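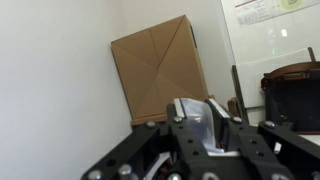

About Lornico

Lornico is a small stock footage library. We sell short clips of money, charts, coins and the other things editors need when a story about finance has nothing to show. You have seen this stuff behind a newsreader. You probably didn't look at it very hard, and we are fine with that.

We started out as contributors, uploading to the big marketplaces and wondering where the money went. One month in March we worked out that the most popular clip we had ever made, a slow pan across a wall of share prices, had earned us less than the electricity it took to render. So we set up our own shop. Whether that was wise is still being argued over.

What we sell

The catalog holds 2,000 clips. It could be bigger. Other libraries advertise numbers with a lot of zeros, and then you search for "bank note" and get the same note in 58 background colors. We count that as one clip and let you pick the color.

Everything comes in 4K and HD. Clips marked as loops do loop. We check the join by playing it 25 times in a row, a dull job, and a fair number of clips fail. Alpha channels are included where the listing says so -- if it doesn't say so, please don't assume.

Our collections

Skondell is the rendered set: coins, bars, arrows going up, arrows going down. The down arrows sell better.
Rampersad is live-action, mostly hands, counters and paperwork.
Lallden is the newest and covers trading screens. The prices on them are made up. We have been asked if they predict anything. They don't.

Licensing

One license, one page, plain words. It covers up to 1,000 paid copies of a finished product, and anything online. Above that, write to us. We don't offer "unlimited" plans, having read the small print on several.

Working with us

We take submissions from outside artists and turn most of them down. Send five clips, not fifty. Please leave out spinning globes -- we have plenty.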